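Horero owners board > Setup and maintenance > Two-arm units

Right arm sits low after homing, shelf cell

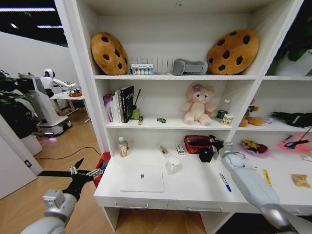

Right arm near the black bag, left gripper by the red box. View from the head camera.

olex_bench
We run a two-arm unit in front of a white bookshelf with a desk built into it. The job is tidying, so it has to reach the desk and the middle shelf. Since the last service the right arm comes in low over the desk. The left arm is fine. The error is 7 mm at the wrist and it is the same every time I home it. I have done the homing routine with the arms down and with the arms out to the side, no change. Gripper pads are new on the left only. What would you check first?

kirkenness4
Shoulder bolts. If the service included taking the arm off, they need to be torqued again after the first day of running. Mine dropped too, less than yours, and it was all in the mounting plate.

tallpaul_r
Same error every time doesn't sound like loose bolts to me. Loose bolts wander. I'd look at the joint offsets. Did whoever serviced it write them back to the controller or only to the laptop?

olex_bench
Arm was off, yes. Harpreet Vachon did the work and her note says "offsets saved", doesn't say where. I'll ask.

kirkenness4
Loose bolts wander if they are very loose. If the plate has settled on one side it will stay there and repeat perfectly well. Put a wrench on them before you touch any numbers. If you fix it in the offsets and the plate moves later you are back here in May.

tallpaul_r
Fair enough on the order, checking bolts costs nothing. I still say offsets.

negash_m
Different question, how far is your base from the desk? On ours the arm sagged at full reach and it looked like a calibration fault. We moved the base 100 mm closer and most of it went away. Also I would clear the desk while you test. You've got a mug and a closed laptop right there, and a low arm will find the mug first.

olex_bench
Desk gets cleared for calibration, point taken. Base is on floor marks and they haven't moved. It was fine at that distance before the service.

negash_m
Then ignore me on the base. I'd tape down that black cable on the floor though. We had a base roll onto one and it ended up a few degrees off the marks, took us a whole morning to see it.

olex_bench
Update. Bolts first, as told. Two of the shoulder bolts took a small turn, nothing dramatic. Homed again and the error went from 7 mm to 5. Then I pulled the offsets from the controller and compared them with Harpreet's file. Joint two didn't match, the controller had the old value. Wrote hers in, power cycled, homed, ran the touch test 20 times. Worst point is under 1 mm.

tallpaul_r
Offsets.

kirkenness4
And 2 mm of bolts. Check them again after 70 hours, and mark the heads with a paint pen so you can see if they turn.

olex_bench
Will do. Does anyone have the part number for the right gripper pads? The sheet I have only lists the left set.

negash_m
Pads are the same both sides on ours. Look at the screw spacing before you order, the older wrists are different.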